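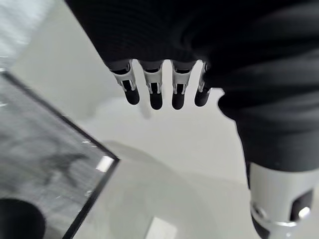

Slide 1 - Dark grey, grainy surface, on the left

Trays, boxes and the workbench
Ľubomír Šťastný, Sirkville, July 2019

Leave slide 1 up while people sit down. The room holds up to 100, so wait for the back rows.

Start with the colour. Ask who has dark grey on their bench at home and who has white. Most will say white or clear plastic. My own view is that mid to dark grey is easier on the eyes over a long afternoon, and bright metal shows up well against it. Black screws do not. Say so before somebody else does.

Surface next. A grainy, mottled finish like the one on the slide hides scratches and dust. It also hides crumbs of solder, so wipe it more often than you think you need to. Damp cloth, then dry. No polish.

Then size. When we refitted the Simovow workshop we bought deep boxes first and regretted it. Things went to the bottom and stayed there. Flat ones get emptied. We changed over in February and I would not go back. Pass the two samples round here, deep one first, and ask for them back at the end.

Where to put it: on the left if you work right-handed, close enough to reach without leaning. Left-handed people swap. Keep one side of the bench clear for the job itself.

Lining - keep this short, it always runs over. Felt is quiet but holds filings. Thin rubber mat is better for small springs. Bare is fine for most work.

Labels. Put them on the short edge that faces you. Sorka, our storeroom system, gives every tray a number, and 891 is the one everybody knows because it is the odds and ends. Tell the story of the missing key if there is time. If not, go to the next slide.

Likely question: do the trays need lids? Only for storage on the Baláž shelving, where they get dusty. On the bench a lid is one more thing to put down.

Second likely question: price. I have not got current prices with me. Take an address and send the list afterwards.

Switch to slide 2 and collect the samples.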